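Let the Robot Say It Doesn't Know

I write planning software for a living, and I think we spend too much effort on making arms move well and too little on letting them stop and report. My case for this is the inside of an old desktop computer.

At Cerkard we work on taking drives out of office machines. The arm gets a view from its wrist, a planner called Holloway picks the next move, and a controller carries it out.

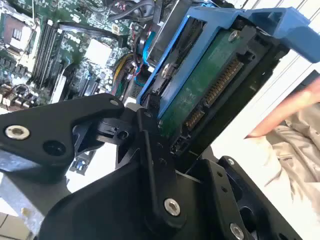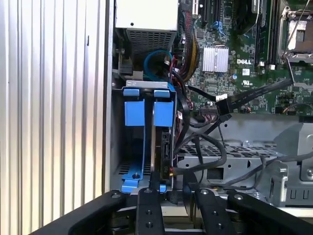 Wrist views from the Cerkard drive removal work. First, a drive in its blue caddy, held in the gripper; second, the gripper at the open case of a Dell tower.

People who see this work ask about grip force and path smoothness. Those are fair questions, but most of our bad runs have little to do with either. They come from cables. A cable is thin, it bends, and it hides behind other cables. Our perception code gives each one a score and hands the planner a single best guess. By the time Holloway gets it, the doubt is gone. The planner treats a weak guess the same as a sure one.

My colleague Chunhua Liao went through 600 logged runs last July. In 27 of them the arm pulled on a drive that still had a connector attached. In most of those the perception score had been low, and the number was sitting in the log. No part of the planner read it.

The usual answer is more training data. We added 500 labeled views and the scores went up a little. I'm glad we did it, but there will always be a cable the model can't sort out. What matters then is what the planner does next.

I would pass the score through, all the way down. Let the planner ask for a second view from another angle. If that doesn't help, let it stop and call a person over. This makes the average run slower, and managers don't like that number. I would still take the slower run over a torn connector.

The change itself was 200 lines in Holloway. Getting people to agree that a stop is a valid result took much longer, and our dashboard still colors it red. I have asked for a different color.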